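Dendard Nature Help > Mammals > Skulls and teeth

Red-tipped teeth in barn owl pellets: are these all shrews?

pelletpicker
I've caught the bug! A friend with a hay barn outside Enden let me gather up pellets from under the beams, and I've now pulled apart 40 of them at the kitchen table. Mostly voles, which I can do in my sleep by this point (those zigzag molars are so pretty under a lens). But mixed in are long, narrow little skulls with no cheekbones at all and teeth that look as if they've been dipped in dark red paint. At first I thought it was staining from the pellet, but it doesn't come off with a toothbrush and it's only on the tips.

I'm guessing shrews. Two things bother me, though. They come in two clear sizes, and one skull about as big as the larger ones has plain white teeth and a very thin bar of bone on each side where a cheekbone should be. Is that an old shrew with the red worn off? And is there any way to get these down to species without a microscope?

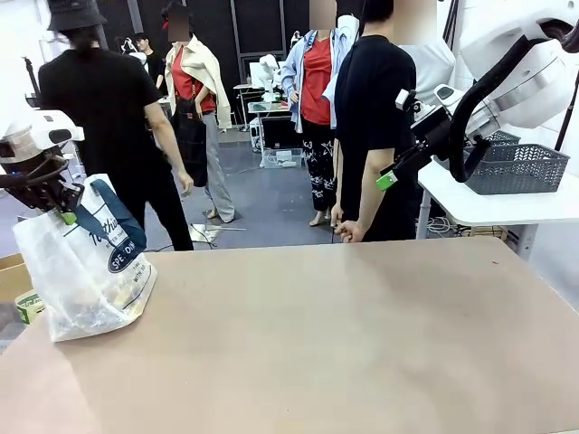
I should add that most of the skulls are broken at the back, so anything that depends on the braincase won't help me much. Lower jaws I have by the dozen, and a lot of them have lost their front teeth.

tinybones
Yes, shrews! The red is iron in the enamel and it's completely normal for our North American ones. It's thought to help the tips stand up to wear. Great find, keep going.

hedgerow_jaw
What a good barn! Your white-toothed one is the fun part, so I'll start there. An old shrew can wear its teeth down until hardly any red is left, but it still won't grow cheekbones. If you have a complete thin bar on each side, you have a mole. Owls don't take many of them, and I found exactly one in the 199 skulls I sorted from the old mill at Menon. Look at the front teeth as well. A shrew's first upper incisor is hooked, with a second little point behind it, and a mole's isn't like that at all.
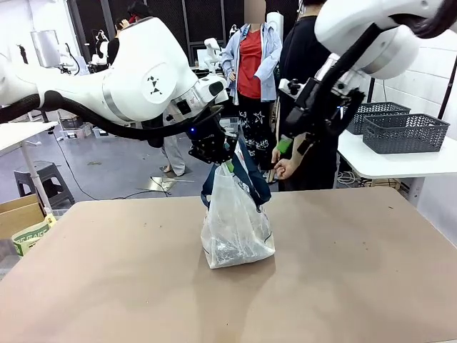

Page last changed: May, 4:10 pm

For the two sizes, look at the upper jaw from the side with a hand lens. Behind the big hooked incisor is a row of small single-pointed teeth called unicuspids. Long-tailed shrews (Sorex) and short-tailed shrews (Blarina) have five on each side, though the last can be so tiny that you miss it the first time. The least shrew (Cryptotis) has four, and usually you'll only see three from the side because the fourth is tucked in behind. Blarina is the big chunky one, and I'd bet that's your larger size.

Getting from Sorex to species is harder, and you'll want a key for your own state. Empty sockets count too, so don't throw out skulls with missing teeth! Lower jaws alone I'd just label "shrew, large" and "shrew, small" for now.

pelletpicker
It has the bars! A mole! I went straight back to the tray and checked. The big shrews have five unicuspids, and the small ones I'm still squinting at. Off to look for a better lens.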